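Chapter 8

Soil Water and the Scheduling of Irrigation

8.1 Introduction

The preceding chapters treated soil as a mineral and organic framework and the plant as a user of nutrients. Both views leave out the component that changes fastest. In a home garden in summer, the amount of water held in the top foot of soil can fall by half in a few days and be restored in an hour. Most decisions a gardener makes between spring planting and the first frost are decisions about this quantity, whether or not they are thought of that way.

This chapter deals with how water enters soil, how it is held there, how it leaves, and how the gardener can decide when to replace it. The treatment is limited to outdoor beds, lawns, and small fruit plantings. Containers are covered in Chapter 11, where the shallow depth of the growing medium changes several of the rules given here.

8.2 Terms Used in This Chapter

Saturation is the condition in which all pore space is filled with water. It normally lasts only a short time after heavy rain or irrigation. Roots of most garden plants are damaged if it persists, as oxygen moves very slowly through water.

Field capacity is the water content that remains after a saturated soil has drained freely. Sandy soils reach this point within a day. Clay soils may take three days or longer.

Permanent wilting point is the water content at which a plant can no longer draw enough water to recover from wilting, even overnight. Water is still present in the soil at this point, but it is held too tightly to be of use.

Available water is the difference between field capacity and permanent wilting point. It is the only part of the soil's supply that counts in scheduling.

Allowable depletion is the share of available water that may be used before irrigation is needed. A value of one half suits most vegetables and turf. Shallow-rooted crops such as lettuce and onion need a smaller value. Established shrubs and vines tolerate a larger one.

8.3 Texture and Storage

The storage capacity of a soil depends mainly on the size of its particles. Coarse particles leave large pores, which drain quickly under gravity. Fine particles leave small pores, which hold water against gravity but also hold part of it against the root. It follows that the soils with the most total water are not those with the most available water. Loams and silt loams generally rank highest on the second measure.

Structure modifies the effect of texture. Aggregated clay with a good supply of organic matter behaves more favorably than the same clay after it has been worked wet. Compaction reduces the large pores first, so that a compacted bed takes in water slowly and drains poorly at the same time.

8.4 Crop Demand

Water leaves the bed by evaporation from the surface and by transpiration through the leaves. The two are combined under the term evapotranspiration, since they are difficult to measure apart. Early in the season, when plants cover little of the ground, evaporation dominates. Once the canopy closes, transpiration accounts for most of the loss.

Demand also varies with the stage of growth. Fruiting crops are sensitive during flowering and again while the fruit is enlarging. A shortage at the first stage reduces the number of fruits set. A shortage at the second reduces their size. In grapes, a modest reduction in supply as the fruit ripens is often acceptable, and abrupt rewetting at that stage is a common cause of split skins.

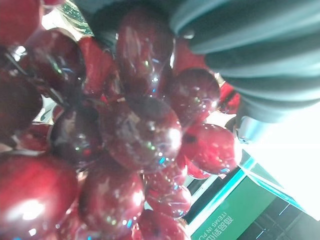

8.5 The Omden Plots

The worked problems in this chapter draw on records from the Omden garden plots, a set of small beds laid out by Sixten Wikström on a gentle south-facing slope. The upper beds, known as the Skosia series, are on sandy loam. The lower beds, known as the Tromen series, are on silty clay. A total of 121 readings of soil moisture were taken by hand over one growing season, beginning in June.

The two series received the same depth of water on the same dates for the first part of the season. By midsummer the upper beds showed afternoon wilting before each irrigation, while the lower beds remained wet enough to slow root growth. The schedule was then divided, with smaller and more frequent applications on the upper beds and a longer interval on the lower. The records are given in full in Appendix C, and students should have them at hand when working Section 8.9.

One limitation should be noted. The Halvorsen bed, at the foot of the slope, receives seepage from above and cannot be treated as a closed system. It is left out of all calculations except Problem 8.14.

8.6 The Water Balance Method

The water balance method treats the root zone as an account. Rainfall and irrigation are entered as deposits, and evapotranspiration and drainage as withdrawals. Irrigation is due when the balance reaches the allowable depletion.

The procedure has four steps:

1. Estimate the depth of the root zone by digging beside a mature plant.
2. Multiply that depth by the available water of the soil, using Table 8.2.
3. Multiply the result by the allowable depletion. This gives the net depth to be replaced.
4. Divide the net depth by the efficiency of the irrigation system, expressed as a decimal.

For an overhead sprinkler operating at 70 percent efficiency, a net requirement of 0.7 inch calls for a gross application of 1 inch. Drip systems lose less to wind and evaporation, and the difference between net and gross is smaller.

Errors in the method accumulate. The balance should be checked against the soil itself at least every two weeks, by probe or by hand, and reset where the two disagree.

Revised 2021-01-20 | Contact the publisher | Copyright and permissions | Back to top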